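### 3. Switching carriers: what people told me

I talked with 16 people in Nelport who'd moved a phone from one carrier to another, and I'll admit I expected the price of the plan to come up first. It didn't! Almost everyone started with the wait for the old carrier to release the number (Elaine Rocha still had the text messages and read them to me).

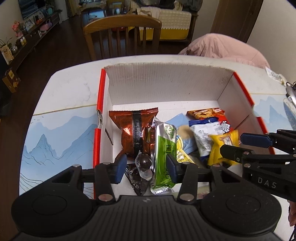 I also went through 2853 posts on the Jelluno help board, with Simone Pacheco checking my sorting as I went. Most were about prepaid lines, and the same complaint kept popping up: the account PIN and the voicemail PIN get mixed up, and after 3 wrong tries you're locked out.
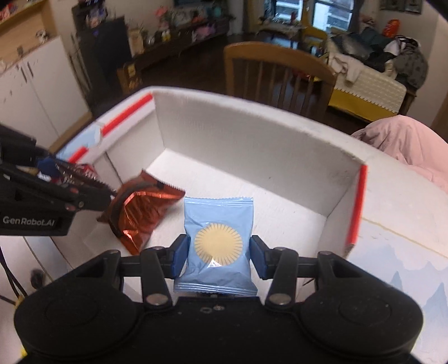
Figure 2. A moment at the table with the snack packets.

Contract customers had it easier, I think mostly from having a bill with the account number printed on it. I'll come back to them in Section 4, where I compare Destell and Fontes stores.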